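Why I'd hold off on the tidy-up arm (for now)

Friday, January 20, 2023

I have wanted somebody else to sort out my desk for most of my adult life, so when Lovisa Wikström rang to ask if I'd like the Umurix on loan for a few weeks, I said yes before she'd got to the end of the sentence. For those who haven't been following along, the Umurix is the small desktop arm from Kurkeo. It comes with a two-fingered gripper and a little camera down by the wrist, and it's sold as a helper for people who work at home and leave things lying about. Which is me! It is very much me.

My opinion, after living with it since December, is that it's a lovely bit of kit being sold to the wrong people.

Let me start with the good. Setting it up took me one evening, and I'm someone who once gave up on a flat-pack shoe rack. The clamp is solid, the manual is written in proper sentences, and the arm is quiet enough that I've had it going during phone calls. It stops when you put your hand near it. I tested that more often than I needed to, and so did my nephew.

Give it wooden blocks, tubs of moisturiser, a stapler, anything chunky with a bit of space around it, and it's a joy. It comes down, has a think, picks the thing up and pops it in the tray. I made a cup of tea and watched it do this for far longer than I'd like my employer to know.

But what's on a real desk? Chargers, in my case, and the cables that go with them — and cables are where all my affection for it gets tested. A plug is small and has prongs sticking out of one end. A cable is worse, because it doesn't stay the shape it was when the arm first looked at it. Lift one end and the other end goes wandering off under something else. I'd line up a nice easy job, and then the lead would hook round a finger and I'd be leaning over to free it, which rather defeats the point of having bought a helper.

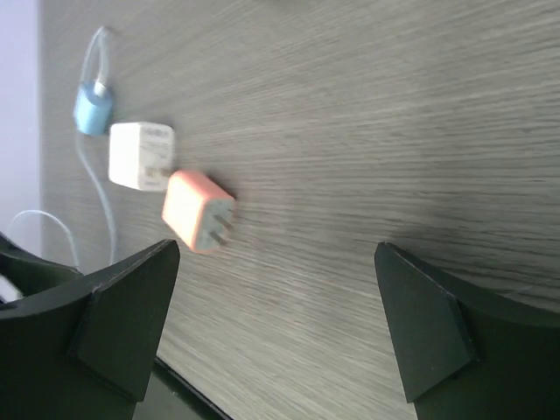

The view from the wrist camera, fingers open, with the pink adapter nearest and the white one right up against it.

I like looking through that camera, because you start to see what you're asking of the thing. From my chair it's two plugs and a charging cable and I'd have them in a drawer without looking up from my emails. From down there the plugs are nearly touching, the cable is looping about behind them, and it's all a bit blurry when the arm is on the move. I felt quite sorry for it, to be fair.

Lovisa's answer is that the cable skill is sold separately, and that it's coming on nicely. It's 100 euros on top of the 3,000 you've already paid for the arm, and you get 6 months of updates with it. I'm sorry, but no. If the box has a tidy desk on the front then cables should be in the box. Mekdes Chala, who tried the arm before me, thinks I'm being harsh and that early buyers know what they're signing up for. Maybe the ones she knows do. The ones writing to me want their desks cleared.

So who should buy it? Schools, I think, and clubs, and anybody who'd enjoy teaching it things as much as having them done. Sold as a kit for curious people, with the camera view put front and centre, I'd be cheering it on. I'd even pay for the cable skill as a project to fiddle with on a wet Sunday.

The loan has two weeks left to run and I'm going to have another go with the leads before it goes back. Lovisa says there's an update on the way. I'll put a note under this post if it arrives in time.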